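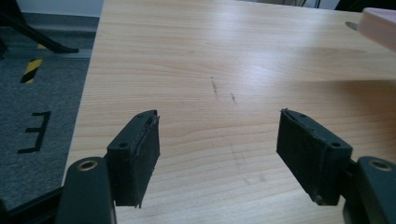

Plarbridge, 14th May

Time to teach the gripper when to close! Start with the fingers apart over a bare patch of tabletop and log 800 frames, so the perception node learns what "nothing between the pads" looks like (glare on the wood is great practice for it). Then set the close threshold to 400 in the Bustedow config, restart the planner and replay the log. If it fires on a pencil streak, go up in small steps. I love this part!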